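Cuaderno de agua y té – mayo

7:40
Cuarto mes de registro. Sigo anotando la dureza del agua del grifo antes de la primera infusión. Hoy la tira da 14 grados franceses, dos menos que en la entrada anterior. La compañía debió de cambiar de captación con las lluvias, aunque en su web no hay aviso. Conductividad sin medir: la sonda Nelinus vuelve a derivar y necesita solución patrón nueva.

Filtro Cordier, cartucho con 64 litros acumulados. El fabricante no indica curva de agotamiento, de modo que la hago yo. Hasta los 50 litros la reducción era estable. Desde entonces la película superficial reaparece a los pocos minutos de servir, sobre todo con los negros de hoja rota.
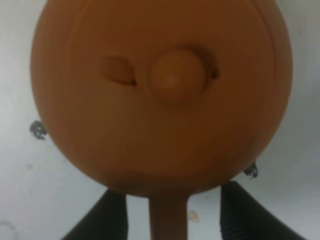

11:15 – Ensayo con oolong tostado

Cinco gramos, agua recién hervida, 5 minutos. Dos tandas, una con agua filtrada y otra directa. La directa sale más oscura y plana, con menos aroma en el vapor y un final a cartón mojado. La filtrada conserva el tostado, pero la astringencia sube más de lo que esperaba. Sospecho del pH: el cartucho intercambia calcio por hidrógeno y baja el tampón del agua. Pendiente comprar reactivo de alcalinidad.

Error de procedimiento: no precalenté el recipiente en la segunda tanda. La diferencia de temperatura inicial puede explicar parte del resultado, así que la marco como no válida y la repetiré.

16:30
Descalcificado el hervidor con ácido cítrico, dos cucharadas por litro, reposo de media hora y tres aclarados. El depósito del fondo era casi todo carbonato. Queda un cerco pardo junto a la resistencia que el ácido no toca; quizá hierro.

He pasado las notas del cuaderno Pradia a la hoja de cálculo. La columna de precio por litro sigue incompleta porque perdí el recibo del primer cartucho. Con lo anotado en Trivance, el consumo desde enero suma 1104 litros entre cocina y té, cifra que me parece alta. Reviso el contador mañana.

También queda pendiente el asunto de las manchas. El tanino se fija más en el esmalte claro cuando el agua es dura, y el bicarbonato en pasta lo retira sin rayar. Con lejía no vuelvo a probar.
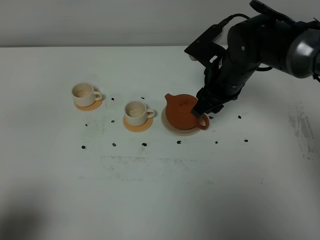

Tetera de color terracota y dos tazas crema con sus platillos.

21:05
Tercera tira del día: mismo valor. Dejo una jarra destapada para medir de nuevo a las 7 y ver si precipita algo durante la noche.

Entradas recientes
Tiras reactivas: caducidad y error de lectura
Agua embotellada de mineralización débil
El cartucho anterior, abierto por la mitad
Temperatura real de un hervidor a «80 grados»

Contacto | © Cuaderno de agua y té | Volver arriba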